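Most advice about looking after books at home comes from people selling something: boxes, sprays, little felt pads, a special eraser. I have kept 369 paperbacks in a damp terrace in Pandemthorpe for long enough to have tried a fair bit of it, and I'm not convinced by much. What follows is the part I still do, and the part I've dropped.

## Musty smell

The usual tip is bicarbonate of soda in a sealed tub with the book. Reto Moser swears by it and lent me his tub. I gave a second-hand space opera 14 nights in there and it came out smelling of somebody's cellar, slightly less. Airing did more. Stand the book on its end with the pages fanned, in a dry room with a window open, and turn it round when you remember.

Don't use fabric spray. Don't use tumble dryer sheets either, whatever the forums say — you end up with a book that smells of cellar and fake lavender, and I'd be wary of whatever is in the sheet touching the paper.

Cat litter works about as well as the bicarb and gets everywhere.

## Sticky labels on covers

Charity shops put the price on the front, always over the author's name. A hairdryer on low, held a hand's width off, loosens most of them on a shiny cover. Start at a corner and peel slowly, keeping the label flat back on itself. If it fights, more warmth. On a matt cover I now leave the label alone. I lost a strip of a very nice dragon in September by being clever.

Lighter fluid is recommended everywhere. It does lift old glue. It also stinks, it burns, and it can take the ink with it, so I'd want a very good reason.

## Reading in bed

Big fantasy hardbacks are where I part company with the gadget sellers. I tried the Skiltport lap stand, which holds a fat book open nicely until you want to turn a page, and then you have to undo two clips with a thumbnail. It lives in a cupboard. A folded bath towel under the spine does the same job and costs nothing. Any soft thing will do if you bunch it up first, like the crumpled blue cloth on the lacy beige-and-gold bedspread, pushed into a lump. Laid flat it's useless, as the two halves of the book slope away and strain the glue.

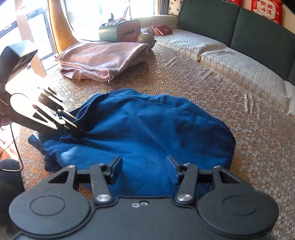

Broken spines are the thing people fret about most, and the cure offered is always to "train" a new book by opening it a few pages at a time from both ends. I do this with hardbacks. With mass-market paperbacks I've seen no difference at all, and I had two copies of the same volume to compare. If cloth is your book rest, bunch it loosely, like the blue one with a fold standing up in it, and press the fold down where the spine will go. A hard ridge under the middle of a paperback is asking for a crease.

## Loose pages

PVA glue, a thin line, applied with a cocktail stick. Slide the page in, square it up against its neighbours, put baking paper either side and leave it under something heavy overnight. Clear tape goes yellow and brittle, and then you have two problems in one book.

Gerardo Gentile told me to use a glue stick. His copy of the Givberg trilogy is now a pile.

## Shelving a long series

- Upright, snug, but loose enough that you can pull one out without its neighbours coming too.
- Very heavy volumes can lie flat. Don't stack more than 7.
- Keep them off an outside wall if you can, or leave a gap behind.
- Grab the sides of the spine, never the top edge.

Silica gel sachets between the books I can't recommend or condemn. I put some in and the shelf stayed the same.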